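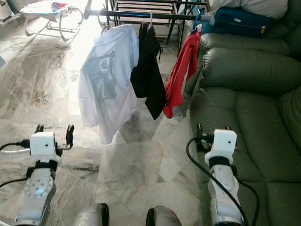
The lost art of hanging out

Every flat has one piece of furniture that was never chosen for its looks and ends up in the best spot in the living room. In ours it's the drying rack. It gets the light, and the sofa gets whatever is left.

I used to fold it away when people came round. Then Concetta Sala, who lives upstairs and irons tea towels, told me I was fooling no one, and that my T-shirts dried like old maps. She was right about the maps. A white tee with a big print on the back will crease if you so much as look at it, and sunlight coming through the cotton shows up every fold.

Her method is short. Shake each shirt hard, twice. Hang the heavy things on the low rails and leave a hand's width between them. Turn dark prints away from the window if you want to keep them dark. Marble floors forgive drips, she says, but socks don't forgive marble floors.

My cousin Ada Amato has gone the other way and bought a Drivia tumble dryer, which cost her over 600 euros and sings when it's done. She sends me recordings.

I've stayed with the rack. It has outlived 2 sofas and a rug from Brenton, and it still takes a full wash if you put the pillowcases on the doors.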